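Cleaning Up After Breakfast, One Guess at a Time

By the time a robot learns to wipe a tray, somebody has usually wiped it a few hundred times first. The team at the Dendura lab in Nokemport wants to shrink that number, and their new method, called Rizzi, is a delight to follow up close.
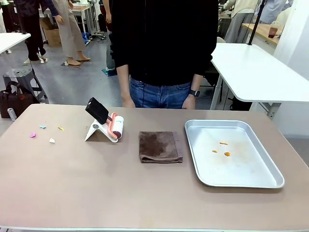 3 min read

Rizzi starts with 300 human-guided runs of small tabletop chores: lifting lint, wiping a metal tray, picking up soft things without squashing them. Then the robot practices alone, and it asks for help only when its own predictions disagree – a simple idea, and a lovely one.
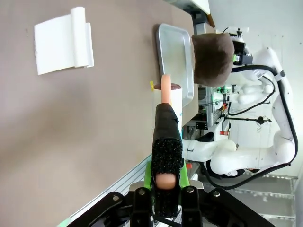
A pink, sausage-like piece held between the gripper's fingers.

Across 346 test runs in January, the two-armed setup needed a person's help just 12 times. Sticky messes are still the hard part, because a smear changes shape with every pass of the cloth.

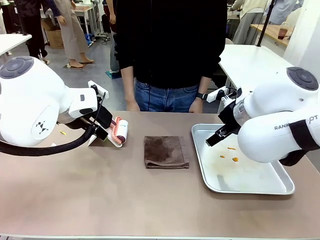 The group is now trying Rizzi on longer chores, with both arms sharing the work. I can't wait to see how it does!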